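The Print from Sulthorpe

Duygu Karaca bought the print for the frame. She told the man at the Sulthorpe sale that she liked the picture, and he wrapped it as if it mattered, in two sheets of newspaper. It was lot 139.

At home she laid it on the floor and took the frame off. It was light wood, thin, golden-brown, and the right size for her mother's embroidery. The print was a landscape, mostly green and brown, and so dark that it could have been evening or only bad weather. It had a white border. She put it to the left of the frame and meant to take it out to the shed.

Kalliopi Papadakis came down from upstairs at four to borrow the stepladder.

"That's the road to Fivell," she said.

"There isn't a road."

"It's behind the trees. You come down it in July and you can't see a thing until the bridge."

Duygu said there wasn't a bridge either. Kalliopi got on her knees, which took some time, and put her finger on the glassless paper, then took it off again quickly.

"I lived there eleven years," she said. "I ought to know where they kept the bridge."

They drank their tea standing up. Kalliopi talked about a shop that sold paraffin and wedding cakes, and a teacher called Šindelář who walked home backwards when the wind was up. She forgot the stepladder. Duygu carried it up to her afterwards, and when she came back she fetched the embroidery from the wardrobe and held it over the frame.

It fitted well enough. She put it back in the wardrobe.
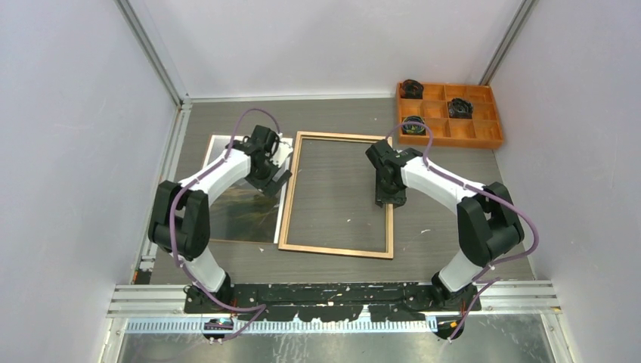

Niltance Quarterly, page 100

The orange tray was still on the floor from the morning, with most of its little squares empty. Duygu moved the lamp nearer and looked at the print again - the left side first, where the trees would have to be if Kalliopi was right. Then she went to find the tape.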